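Gripper comparison on the KUKA cell, part 2: bin picking 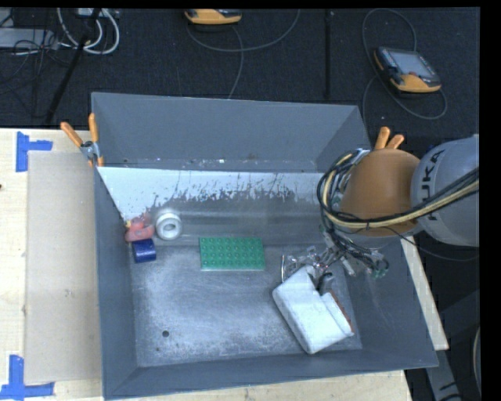
Mayu Katayama wrote after part 1 that a comparison of closing force alone is close to useless for bin picking, that most of her failed picks were decided before the fingers touched the part, and that I should log the approach separately from the grasp. I had been recording one result per attempt: held or not held. She is right that this throws away most of the information, so the numbers below come from a new set of runs with the attempt split into stages.

Two grippers were compared. The first is the Stulach two-finger unit from part 1, electric, with parallel jaws. The second is a Prelel linkage gripper, pneumatic, with narrower fingers and a wider opening. Both were mounted on the same flange with the same adapter plate. The tool center point was measured again after each change. Skipping that step cost me most of a day in May, when a small error in the tool length looked for hours like a camera calibration problem.

Setup

The bin is gray metal with sloping walls, held down with spring clamps at the far corners. The clamps matter more than I expected. Without them a finger that catches the rim moves the bin a little, and every pose after that is wrong by the same amount. The clamps don't stop it entirely, so I check the bin pose between blocks of attempts.

The base is scratched and worn, and I have left it that way. A new base gives cleaner depth images, but the cells I care about don't have new bins in them. The scratches produce bright speckle under the overhead light, and the segmentation has to live with it.

The parts are a mixed set of loose items: a studded building-brick plate, a rubber duck, a white roll, a small dark blue block, and a bulky white piece with a notch in it. They were chosen for shape. The plate is flat and wide, the roll has a hole in the middle, the duck deforms, and the white piece offers very few places where two fingers can close on it squarely.

Each gripper ran the same list of start layouts. An attempt was scored in four stages:

Pose: the planner returned a grasp on a real part.
Approach: the fingers reached the grasp pose with no contact fault.
Close: both fingers made contact and the closing signal came back.
Lift: the part was still held at the transfer height.

The transfer height is 235 mm above the bin base. Anything dropped after that point is counted as a transport failure and is not in the table.

Results

Attempts in total, both grippers: 700

Stulach, attempts: 350
Stulach, reached lift stage with part held: 235

Prelel, attempts: 350
Prelel, pose stage passed: 348
Prelel, reached lift stage with part held: 281

The Prelel result at the pose stage needs a comment. The planner found a grasp nearly every time, mainly a consequence of the wider opening. It does not mean the grasps were good ones. Several of the candidates on the white piece were across the long dimension, and those tended to roll during closing.

The Stulach lost most of its attempts at the approach stage. Its housing is wide near the fingers, and with parts close to a wall the housing reaches the wall before the fingers reach the part. In the center of the bin the two units were hard to tell apart. Near the left wall, where small parts collect, the Prelel was clearly ahead.

Part by part

The plate is the hardest item for both. Lying flat, it gives the fingers only its own thickness to close on, and the fingertips have to run along the base to get it. I set the final height by contact and then back off by a small fixed amount. With the Stulach this worked if the approach was slow. With the Prelel the linkage moves the tips along a slight arc during closing, so the height has to be corrected for the opening width. I wrote a lookup table for it. A proper model would be better.

The roll was easy when standing on end. One finger inside and one outside held it well with the Prelel. The Stulach fingers are too thick for the inside of it, so it had to take the roll across the outside.

The duck is forgiving. Almost any contact holds. The one complaint is that the closing signal comes early on soft parts, and I had to lengthen the delay before lift.

The white piece is best taken at the notch. With one finger down in the notch and the other outside it, the grasp held on either gripper. The planner does not favor that grasp without help, so I added a term that scores concave edges higher. It helped on this part and did nothing measurable on the others.

Cables and hoses

The pneumatic unit adds hoses to a bundle that was already thick. The bundle runs along the arm and makes a loop near the wrist. On the first evening with the Prelel the loop was too short and pulled tight when the last axis went past its usual range. I lengthened it and limited the axis in software. The limit removes a few valid grasps near the right wall. I accept that for now.

The fittings on the gripper itself stick out on one side. For deep grasps I keep that side turned away from the nearest wall, and the collision model has a box around the fittings. The vendor's model leaves them out. If you use it as supplied, add your own.

Controller side

Both grippers are driven through the Rastari I/O module. The Stulach has its own protocol and reports jaw position, so the close stage can be checked against the expected width of the part. The Prelel has a valve and two switches. A missed part and a held thin part can look the same on the switches, and the plate is a thin part. I added a pressure sensor, and it separates the two cases most of the time.

What I would pick

For mixed parts in a sloped bin, the Prelel, with the extra sensing. For parts of one known size in the middle of a tray, the Stulach is less work to integrate and the position feedback is worth having.

Mayu also asked for results with the Liu fingertips, the ones with the soft pads. They are on the bench and fit the Stulach with no changes. The pads add width, so I expect the approach numbers near the walls to get worse. Those runs are next, with the same layouts and the same four stages. The scoring script now writes one line per stage, and I will post it along with that data.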